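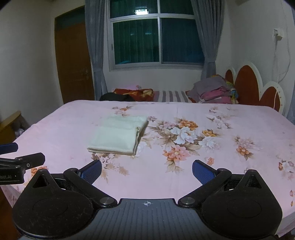 Folded towel on the flowered sheet, both grippers in hand.

Home | Lists | Archive | Search | Join

Wenow-teach mailing list
Re: towel demos, hand-held vs. remote
From: Jalen Haddad
Date: 4 September 2021

Hi Charoen, hi all,

Sorry for the slow answer, I wanted to have a decent pile of demos done before I opened my mouth.

Charoen Hemmin wrote:
> We've been teaching the Kaewkla arm to fold by remote control and my
> people are worn out. 30 tries before lunch and I'd keep maybe half. The
> delay makes everyone creep along like they're defusing something. Is
> anybody doing cloth with the hand-held grippers? And do you bother with
> a real bed or just use a table? Somkiat says table, I say bed, we have
> stopped discussing it at meals.
>
> Charoen

Bed! Sorry, Somkiat. We did tables all through June and the towels slid around far too nicely. A mattress gives a little when you push down on it, so the fingertips sink and you pick up sheet along with towel unless you come in low and pinch from the side. I want that in the demos. The first time we tried our table-trained model on a bed it grabbed the sheet nine times in a row and I had to go for a walk.

And yes, hand-held, all the way, at least for cloth. You just do the fold at close to the speed you'd do it anyway (a touch slower, you don't want to yank) and you can feel through the handles when the towel is caught on something. With the remote rig I never got that feeling, I was always guessing from the screen. I still use remote for the drawer and cup stuff, where nothing flops.

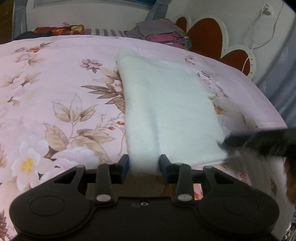
Photo: Yupin Phromma / Wenow-teach list

The spot I'd look at is the strip on the left there, between the fingertips. I like to steady the near end with one gripper and bring the other one in at the opposite corner. If both hands are moving at once the whole thing creeps up the bed and you end up chasing it. Manee does it the other way round, left hand travels and right hand stays put, and I've asked her to keep doing that so we don't end up with a model that only folds like me.

Couple of other things I changed lately:

- Open the fingers all the way before you go to the next grab. I used to leave them half closed out of laziness and the model learned to be lazy too.
- Leave the pillows and clothes up at the headboard. I used to clear the bed bare and the first stray blanket threw everything off.
- If you fumble a corner, fix it and keep recording. We have some 300 demos now and the messy ones with a good recovery are my favorites.

What I haven't solved is fuzzy towels where the layers cling to each other. I go for the top layer and get 2. Ferero pads are grippy but they grab everything, and the Bovari ones I tried let go too soon. If anyone has a trick with the approach angle I'd love to hear it — or even just a clip of you getting it wrong, so I feel better.

Charoen, send me one of your remote folds if you can, I'm curious how bad the creeping is.

Jalen

Recent in this list
Drawer demos: where do you stand?
Finger pads, Ferero or Bovari (Manee Phromma)
Re: Re: lag on the remote rig
Sock pairing, anyone?

Posts belong to their authors. Contact the list owner | Back to top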